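3.2 Household textiles and their storage

The second part of the survey dealt with textiles that were in regular use at the time of the interview. Earlier work on domestic inventories has tended to favour clothing, and in particular clothing kept for sentimental reasons. Tablecloths, tea towels, curtains, sheets and unhemmed lengths of cloth have received less attention, although they take up a good deal of cupboard space and are often kept longer than garments. We therefore asked each household to bring out every item of this sort and to say where it was normally kept, when it had last been used, and what would have to happen before it was thrown away.

A total of 151 households took part, 97 in Brorside and the remaining 54 in Nistbridge. Together they produced 2,076 items. Interviews were carried out in the home by two of the authors (Cairns and Dalgleish), usually in the evening, and each item was entered on a paper sheet under fibre, colour, pattern, condition and place of storage. Where the fibre could not be established from a label, the entry was left blank. Items belonging to lodgers were recorded only with the lodger's agreement.

Storage followed the layout of the dwelling more closely than we had expected. In the older Brorside houses, most of which have a linen cupboard beside the hot water tank, bedding and table linen were kept together and folded to the width of the shelf. Few of the Nistbridge units have such a cupboard. Respondents there divided their textiles between bedroom drawers, boxes under the bed and the top of the wardrobe, and were more likely to come across items during the interview that they had forgotten owning. One respondent found a set of napkins that she had replaced two years earlier.

Colour and pattern were described in the respondents' own words and coded afterwards by G. Gillies. Plain items made up the largest group in bedding. Among kitchen and table textiles the position was reversed, with florals, checks and fruit designs all well represented. Respondents spoke of fruit designs as summer cloths, and several put them away in September along with the outdoor cushions. Citrus was mentioned more than any other fruit, generally on a pale ground (Figure 4). Patterned cloths were also said to hide marks, and this was given as a reason for keeping a worn cloth at the table when a plain one in the same condition would have gone to the rag bag. 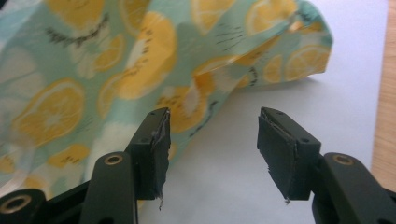 Figure 4. Patterned fabric with yellow citrus slices on a pale green ground.

The rag bag itself deserves comment. We had treated it on the recording sheet as a form of disposal, following the categories used in the Plendville pilot. Respondents did not see it that way. Cloth in the rag bag was still counted as owned, and was drawn on for cleaning, painting and, in one case, lining a dog's bed. After the first 40 interviews the sheet was changed to show the rag bag as a place of storage, and the earlier entries were recoded from the interviewers' notes. Some detail was lost in doing so, mainly on the previous use of cut pieces.

Mending was less common than the condition of the items would suggest. Small holes and loose hems were noted by respondents and left alone - often for years - while the item stayed in use. Those who did mend tended to save the work for a single sitting, and kept the waiting pieces apart from the rest. The relation between mending and length of ownership is taken up in Section 3.3.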